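Brot backen in der neuen Wohnung, erster Versuch

Seit dem Sommer wohne ich in Mollport, und lange habe ich hier nichts geschrieben. Einige von euch haben gefragt, ob ich noch backe. Ja, ich backe noch, aber es war schwieriger als ich gedacht habe.

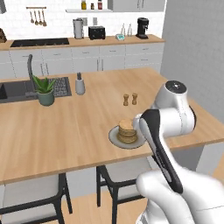
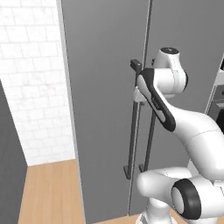
Küche mit viel Platz, Kühlschrank mit zwei Türen.

Mollport, 15. September 2020

Mein Sauerteig ist mit mir umgezogen. Ich habe ihn in einem Schraubglas im Zug transportiert, von Danberg bis hierher, und den Deckel nur leicht zugedreht. Unterwegs hat er sich gut benommen. Erst nach der Ankunft wurde er beleidigt: Er hat drei Tage lang fast keine Blasen gemacht und roch scharf, ein bisschen wie Nagellack. Ich kannte diesen Geruch schon aus dem ersten Winter, er bedeutet bei mir immer Hunger. Also habe ich ihn morgens und abends gefüttert, mit Roggenmehl und lauwarmem Wasser, und am fünften Tag ist er über den Rand gestiegen. Ich habe mich darüber mehr gefreut, als ich zugeben möchte.

Das zweite Problem war das Mehl. In Danberg hatte ich eine Mühle fast neben dem Haus und kaufte dort immer die gleiche Sorte. In Mollport gibt es im Supermarkt Roggenmehl nur manchmal, und dann ist es sehr fein gemahlen. Mit diesem Mehl wird der Teig bei gleicher Wassermenge weicher. Mein erstes Brot ist deshalb breit geworden wie ein Fladen. Man konnte es essen, mit viel Butter sogar gern, aber für ein belegtes Brot war es zu flach.

Beim zweiten Mal habe ich weniger Wasser genommen, und nun stimmt das Rezept wieder. Ich schreibe es hier auf, auch damit ich es selbst wiederfinde. Am Abend mische ich den Vorteig und lasse ihn 16 Stunden stehen. Am nächsten Tag kommen das restliche Mehl, das Wasser und das Salz dazu, ausserdem ein Teelöffel Kümmel, den man auch weglassen kann. Dann ruht der Teig 30 Minuten in der Schüssel und danach in der Form bis zu 115 Minuten, je nachdem, wie warm es im Zimmer ist. Man soll auf den Teig schauen und nicht auf die Uhr, so habe ich es gelernt, aber ich schaue immer noch auf beide. Gebacken wird 75 Minuten, am Anfang sehr heiss, später weniger.

Was ich noch nicht verstanden habe, ist die Kruste. Unten ist sie genau richtig, oben reisst sie immer an derselben Stelle, links vorne. Vielleicht ist der Ofen auf einer Seite wärmer. Ich habe die Form in der Mitte der Backzeit gedreht, und der Riss war trotzdem wieder da. Wenn jemand von euch eine Idee hat, bitte schreibt es in die Kommentare.

Eine Leserin aus Hovland hat mir geraten, altes Brot in den neuen Teig zu geben. Man röstet die Scheiben, zerreibt sie und weicht sie in heissem Wasser ein. Zuerst fand ich das seltsam, bei uns zu Hause wurde altes Brot immer zu Suppe. Aber es schmeckt kräftiger, fast ein wenig nach Malz, und das Brot bleibt länger feucht. Für die Suppe ist jetzt leider nichts mehr übrig.

Im November möchte ich ein Früchtebrot probieren, mit getrockneten Birnen und Walnüssen. Meine Grossmutter hat es jedes Jahr gemacht, ohne Rezept, und ich habe damals nur beim Naschen geholfen. Ich weiss noch, dass sie die Birnen über Nacht eingeweicht und das Wasser danach für den Teig benutzt hat. Die Menge der Gewürze muss ich ausprobieren.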